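### 3.2 Storage of shared items in small rented homes

The household survey was carried out in Lunde and Skamora in January. We sent out 2,000 forms and 1,774 came back in a state that could be used. Tenants were asked where they kept things that more than one person in the home used every day, such as cups, keys, post and chargers, and how often these went missing.

Most homes in both towns had no built-in storage outside the kitchen. Tenants made up for this with open units that could be moved from room to room - wire racks, crates and small trolleys were named most often. Closed boxes were less common, and those who owned them tended to use them for papers and out-of-season clothes. Figure 3 shows the open wire type.

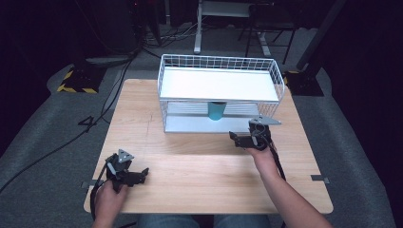
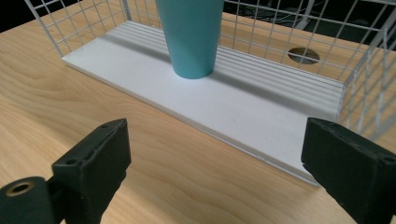 **Figure 3.** White wire storage on a light wooden tabletop. Second picture: with a tall teal cup.

Answers differed more by size of household than by town. In homes of 4 or more people, open storage was linked with fewer reports of lost items, but also with more complaints about clutter. Single tenants reported neither effect to any great degree. Rent level made little difference once household size was taken into account.

The Skamora forms included a further question on whether the landlord allowed shelves to be fixed to the walls. Where this was not allowed, tenants were more likely to keep shared items on a table or the floor. The question was left out of the Lunde forms by mistake, so the two towns cannot be compared on this point. We return to it in Section 5, together with the interviews from Leline, where wall fixings are covered by a standard clause in the tenancy agreement.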